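The Backdrop Trade

Serkside, early May, ten past 8 in the morning. Rowena Dizon is on her knees in the shop with a steamer in one hand and a roll of black cloth under the other arm. Phone going. She lets it ring.

She rents fabric. That's the whole business. Black mostly, some gray, a cream that nobody returns clean. School plays, craft fairs, office parties, the odd wedding at Nonudero when the hall there wants its paneling hidden. One bolt to start with, bought on a credit card. Now 205 panels, folded on shelves up to the ceiling.

Cut-out letters on black cloth, pinned up on the wall.

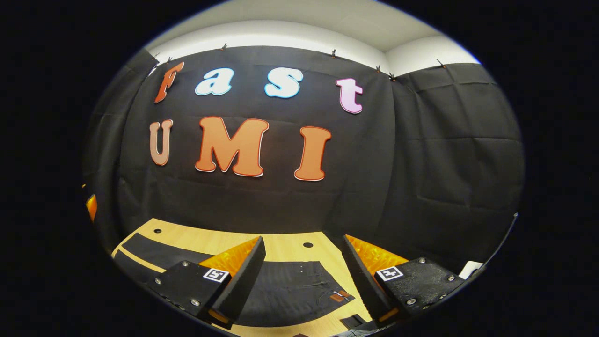
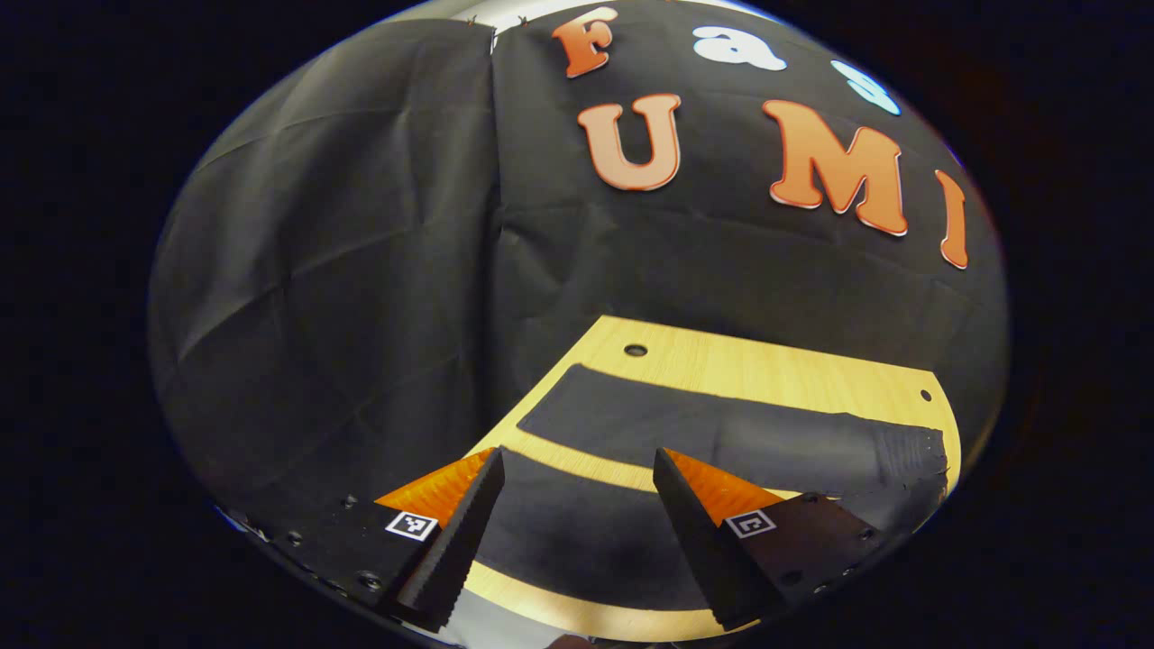

Dexter Samonte thinks people spend too much on the cloth and not enough on the hanging of it. Buy the cheap stuff, he said over the phone, then pay somebody who owns a proper ladder. He has seen a $40 drape look better than velvet, and he has seen velvet come down on a choir.

Dizon half agrees. Wrinkles are her thing. Creases show up under any light, she says, and folks always beleive they'll drop out overnight. They don't. Steam it the day before, both sides, let it hang. Ten minutes a panel if you're quick.

Seams next. Put them where a person will stand, or else dead center and own it. Pins over tape, every time, tape lets go around noon when the room warms up. Letters last. Card with a pale edge reads from the back row, bare dark colors just sink.

Prices are up. Her supplier, Travier, stopped selling short rolls over the winter so she splits long ones with a theater group in Nam, a drive of 2 hours each way, cloth on the back seat, sandwich on her lap. She'd like a van. She'd like a second steamer more.

By lunch the phone has gone again and this time she picks up. A dance school. Twelve feet high, can she do it by tonight? She's allready pulling panels off the shelf.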